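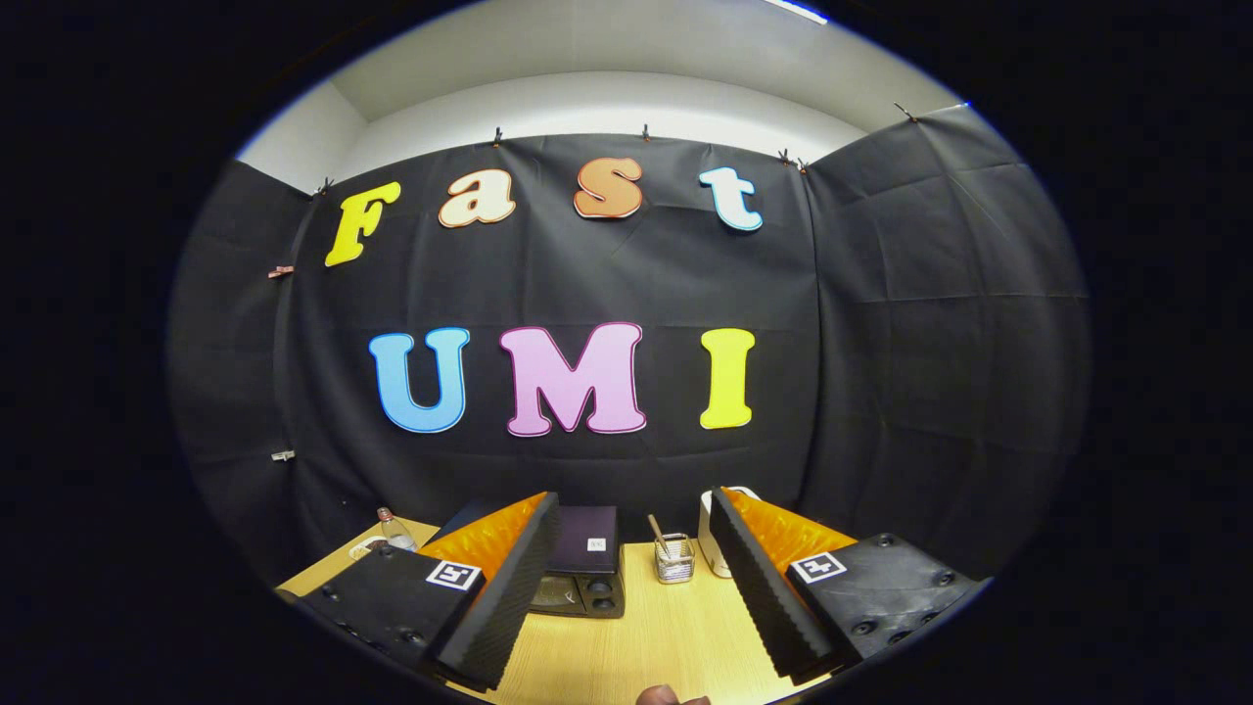

Print this item | E-mail to a friend

2020-11-15
By the workshop editor, Desstead

The hand-held gripper from the Juven project has now its second pair of fingers, and we are much happier with them than with the first. The old ones were completely rigid and they slipped on every smooth surface. The new fingers keep the black plastic body, but each one carries an orange pad on the inner side and a ribbed foam edge next to it. The square markers stay on the top faces, one for each finger, so the software can tell how wide the hand is open. We printed the bodies at home in Dromden, 4 versions in total, and the screw holes were wrong in two of them. I recommend to everybody to measure the screws before printing – I did not do it.

We also had to choose with which things to practice. After some discussion we decided for kitchen things, as they are cheap and everybody knows how they should be handled. A flat dish must be held by its edge and kept level, and this is more difficult than it sounds.

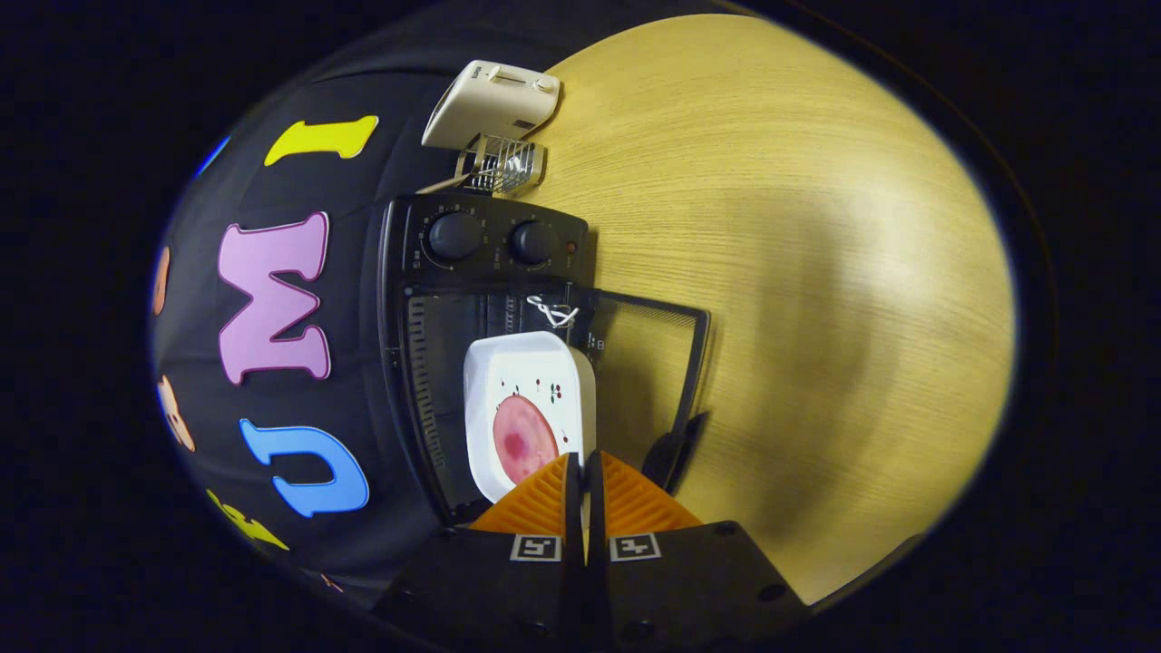 The level part depends mostly on the wrist of the person, and only a little on the fingers. If you close too quickly, the dish turns up on one side. We wrote in the workshop book to close slowly and to wait a moment before lifting. So far we have 44 recordings which we want to keep, and for the Sikora arm we would like to have 444 before it goes on the bench.

Still open in November: a softer spring for the trigger, and shorter screws. If you have M3 screws of 10 mm at home and do not need them, please leave them in the drawer next to the printer.

Print this item | E-mail to a friend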